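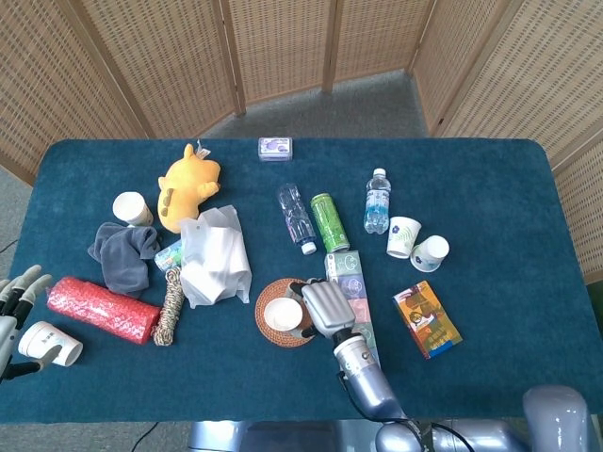
Saodah Liem wrote that the leaflet in the carton says to keep the panels dry, while this page says to mist them, and asked which one applies. Both do. The leaflet covers the first weeks after delivery. Misting is for panels that have been indoors through at least one heating season. The answers below now separate the two cases.

Folding Screens: Frequently Asked Questions
Care, setup and repair of woven rattan room dividers
Last revised July 22, 2025

What is the difference between rattan, cane and wicker?

Rattan is the plant, a climbing palm with a solid stem. Cane is the outer skin of that stem, cut into strips. Wicker is the method of weaving and says nothing about the material. A wicker screen can be made of rattan, willow, paper cord or plastic. The product label should name the fiber. If it says only "wicker," ask the seller.

Which screens does this page cover?

All Fekelport screens with natural woven panels, including the Goel series. Most of the care instructions also apply to screens from other makers. Part numbers do not.

How far should the panels be angled?

Each hinge should be opened to an angle between 60 and 120 degrees. A screen opened flat has almost no resistance to tipping. A screen folded too tightly uses floor space without adding stability. With an odd number of panels, angle the last one toward the side most people walk on.

Can the screen stand on carpet?

Yes, on low pile. On thick pile the posts sink unevenly and the hinges carry a twisting load they were not designed for. Place a flat strip of hardboard under each post, or move the screen. Check the posts again after a week, as carpet compresses under the load. Do not use furniture cups with raised rims on the hinge posts. The rims keep the two posts from closing side by side.

Can two screens be joined?

Yes, if they are the same height and the hinge mortises line up. Goel screens made at the Jultlow plant use hinge set 1594 throughout. Screens from before the plant changed suppliers have a narrower leaf and cannot be matched without recutting the mortise. To check, measure the leaf with the screen open. Screens that cannot be joined may be stood next to each other at an angle, with a small gap so that the frames do not rub. 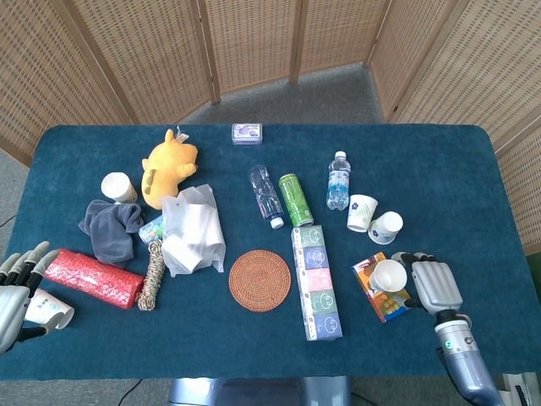 Woven rattan screen with light wooden frames, at the back and right of a felt-covered table.

How should the panels be cleaned?

Vacuum with a soft brush attachment, from top to bottom, on low suction. Turn the screen and repeat on the other side. Dust collects where strands cross, and a dry paintbrush will reach most of it. For marks, use a cloth wrung out in water with a small amount of dish soap, then a second cloth with plain water. Let the panel dry standing up and unfolded. Do not use a steam cleaner. Steam loosens the glue in the groove that holds the edge of the weave — this is the most common cause of damage in the repair requests we receive.

When should the panels be misted?

Only when the room has been dry for a long period, usually in winter, and only if the strands creak when the frame is flexed. Use a fine spray on the back of the panel. The surface should be damp to the touch, with no drops running down. One application is enough for a season in most homes.

Do not mist a new screen. The weave is fitted damp and tightens as it dries. Adding water before it has settled may leave it slack.

What indoor humidity is recommended?

Between 40 and 60 percent. Below this range the strands become brittle. Above it, mold may form in the groove along the bottom rail, where air movement is lowest. A humidity reading of 93 percent, which is not unusual in a closed basement or an unheated sunroom, is outside the conditions covered by the warranty.

The weave has gone slack. Is it worn out?

Usually not. Sponge the back of the slack area with warm water, lay the panel flat on two supports, and leave it overnight without weight on it. The fibers shorten as they dry. If there is no change after the second attempt, the edge has probably pulled out of the groove and the panel must be reglued.

How is a broken strand repaired?

1. Trim the broken ends so that each rests behind a crossing strand.
2. Soak a replacement strand in warm water until it bends without cracking.
3. Thread it along the same path, past the break by at least three crossings on each side.
4. Tuck the ends to the back and let them dry.
5. Trim flush and apply one drop of wood glue behind each end.

Breaks right at the frame cannot be repaired this way.

Can the frame be refinished?

Yes. Mask the weave on both sides. Sand the wood by hand with 400 grit paper, along the grain, and wipe off the dust. Apply Trastunine frame oil thinly with a lint-free cloth and remove the excess before it turns sticky. Lay used cloths out flat outdoors until dry. Oily cloths left in a pile can heat up and catch fire.

Frames with a clear lacquer will not take oil. To find out which finish is present, put a drop of water on an inside edge. If it darkens the wood, the frame is oiled or bare.

Will the color change?

Yes. Light tan rattan turns darker and more yellow with exposure to daylight. The change is fastest in the first year. Reverse the screen every few months if both sides need to match.

Does a screen reduce noise?

Very little. An open weave lets sound through, and a woven panel is too light to block low frequencies. It gives visual separation only.

How should it be stored?

Upright, folded, with a sheet of cardboard between panels. Do not wrap it in plastic. Storage flat under other items bends the weave permanently.

How are spare parts ordered?

Send the series name, the number of panels and a measurement of the hinge leaf to the Jultlow parts desk. Hinge sets are supplied with screws. Replacement strands are sold in coils of 100 feet, natural color only. In June the parts desk closes for inventory, and orders received during that period ship when it reopens.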